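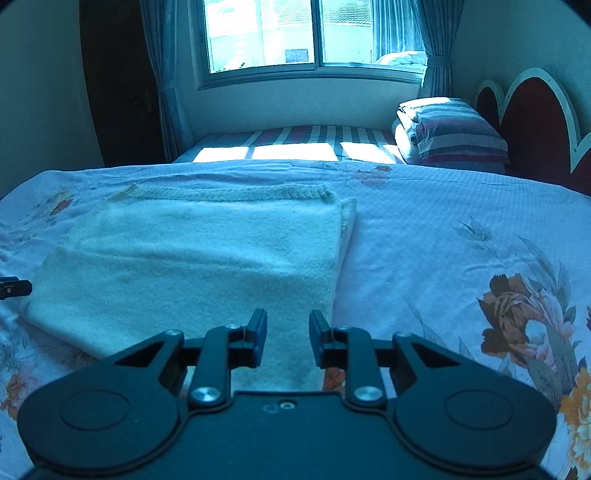 Eine Leserin schreibt, sie lege ihre Handtücher seit Jahren nur auf dem Bett zusammen, weil der Tisch in der Küche immer klebt, und trotzdem falle ihr der Stapel im Schrank jedes Mal um. Mir ist das lange auch so gegangen. Deshalb habe ich auf dieser Seite gesammelt, wie ich es heute mache mit den weißen Handtüchern und mit der Bettwäsche.

Auf dem Bett falten

Das Bett ist ein guter Platz zum Falten, wenn das Laken glatt gezogen ist. Ich streiche es vorher mit der flachen Hand von der Mitte nach außen. Ein Laken mit Muster, zum Beispiel mit Rosen und Blättern, hat einen kleinen Vorteil: ein weißes Handtuch hebt sich gut davon ab und man sieht sofort, ob die Kanten gerade liegen. Auf einem weißen Laken sehe ich das am Abend bei der Lampe fast nicht.

Ein Badetuch falte ich so:

Das Tuch ganz ausbreiten und an zwei Ecken kurz ausschütteln.
Die Längsseite in 3 Teile legen, zuerst die linke, dann die rechte Seite zur Mitte.
Danach das lange Stück einmal quer in die Hälfte und noch einmal in die Hälfte.
Die gefaltete Kante kommt im Schrank nach vorne, die offenen Kanten nach hinten.

Die gewebte Borte am Ende vom Handtuch ist fester als der Frottee und läuft beim Waschen oft mehr ein. Dann zieht sich das Tuch dort zusammen und die Ecken passen nicht mehr aufeinander. Ich ziehe die Borte, solange das Tuch noch feucht ist, mit beiden Händen in die Breite. Nach dem Trocknen hilft das nur noch wenig.

Wenn Weiß nicht mehr weiß ist

Zuerst wird meistens die Borte gelblich. In ihren Rippen bleiben Reste von Waschmittel und Creme sitzen. Auch graue Schatten in der Mitte vom Tuch kenne ich gut, besonders bei den Handtüchern für die Hände. Ich wasche die weißen Handtücher allein, bei 60 Grad, mit einem Vollwaschmittel als Pulver. Flüssiges Waschmittel enthält in der Regel keine Bleiche, das habe ich erst spät gelernt.

Für die Borte mache ich vorher einen Brei aus Sauerstoffbleiche und warmem Wasser. Ich nehme das Pulver von Clumico, ein anderes geht sicher auch. Den Brei mit einer weichen Bürste in die Rippen reiben, 18 Minuten warten, dann gleich in die Maschine. Bitte keine Chlorbleiche und Essig zusammen verwenden, das ist gefährlich!

Weichspüler lasse ich bei Frottee weg. Das Tuch fühlt sich damit zwar weich an, aber es nimmt das Wasser schlechter auf.

Das geblümte Laken

Bedruckte Bettwäsche drehe ich vor dem Waschen auf links und wasche sie mit Colorwaschmittel. Meine alte Garnitur von Jenddale hat auf diese Weise noch klare Farben, obwohl sie oft im Gebrauch ist. Handtücher kommen bei mir nicht in dieselbe Trommel. Der Frottee gibt Fusseln ab, und diese setzen sich auf dem glatten Stoff fest.

Kleine Falten im Laken bügle ich nicht. Ich hänge es nass und gerade über 2 Leinen und ziehe an den Rändern.

Im Schrank

Mein Schrankfach ist 50 cm tief. Ein in dieser Art gefaltetes Badetuch passt dort gut hinein, die kleinen Handtücher lege ich daneben in einen Korb. Frisch gewaschene Tücher kommen immer nach unten in den Stapel, so werden alle gleich oft benutzt. Bevor ich sie wegräume, lasse ich sie noch eine Stunde offen auf dem Bett liegen. Wenn der Frottee innen in der Falte noch ein bisschen feucht ist, riecht sonst bald das ganze Fach.

Nachtrag vom Oktober: Mehrere haben nach dem Korb gefragt. Er ist von Šimko, das Modell mit den niedrigen Seiten. Die höhere Ausführung hat in mein Fach nicht gepasst.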